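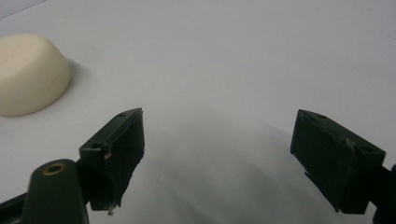 Bench notes, March

Home | Notebook | Materials | Moulds | Log in

Subject: cream domed piece, surface and colour check on the white top
Project: Gridlow
Location: Dekthorpe workshop, side bench

Started 9.40. Overhead lights on, blind down. Purpose of the session was to settle whether the finish on the cream pieces can be judged against the white table, or whether we go back to the grey card.

Colour. Against the white top the piece is plainly warm: ivory, yellower than the table. On the grey card last month it was written up as "white", which was wrong. The entry for that batch has been corrected in pencil. Use "ivory" on the labels from now on.

Surface. Smooth, slightly matte. The shading along the upper curve is faint and gradual, no hard highlight. A glossy patch would give a bright spot there under these lights, so the matte top is a fair first check before anything is measured.

Rim. Clean and softly rounded where it meets the table, on the side facing right. The far side was checked by hand afterwards, with a fingernail run along the base. No ridge felt.

Shadow. Falls to the right of the piece and away up the table, pale, with a soft edge. It is light enough not to interfere with reading the rim. With the desk lamp added at 10.15 the shadow went darker and took on a hard edge, and the lower part of the curve became difficult to read. Lamp switched off again. Leave it off for this job.

Weights, pieces from tray 4, in grams:

first piece: 467
second piece: 442

The gap is larger than I would like. Both came out of the same pour. The lighter one was taken from the end of the mould nearest the door, and the mould may not be sitting level. Spirit level to be put across it before the next pour. If it is out, shim the low end with card and make a note of the thickness used.

Method, for whoever repeats this:

1. Wipe the table with a barely damp cloth, then a dry one. Specks show up badly on the white top and can be mistaken for marks in the piece.
2. Set the piece down flat, base to the table. Do not slide it.
3. Leave it for 3 minutes before looking at the rim.
4. Look from above first, then from the side at table height.
5. Record colour before weight. The scale is beside the window and the daylight there alters the reading by eye.

Table. The top brightens towards the back and is a shade darker in the near middle. For comparing two pieces, put them side by side at the same depth on the table, otherwise the nearer one will look duller than it is.

The Jereck release agent is nearly finished. What remains in the tin has thickened and should not be used on the domed mould. The Thomas sheet gives a thinning ratio, but it was drawn up for the old tin and I have not tried it on this one.

Outstanding:

- level check on the mould
- reweigh the second piece tomorrow, same scale, same spot
- new labels, "ivory"
- order release agent
- ask whether the grey card is still wanted for the darker samples

11.20, bench wiped down, tray 4 back on the lower shelf with the lid on.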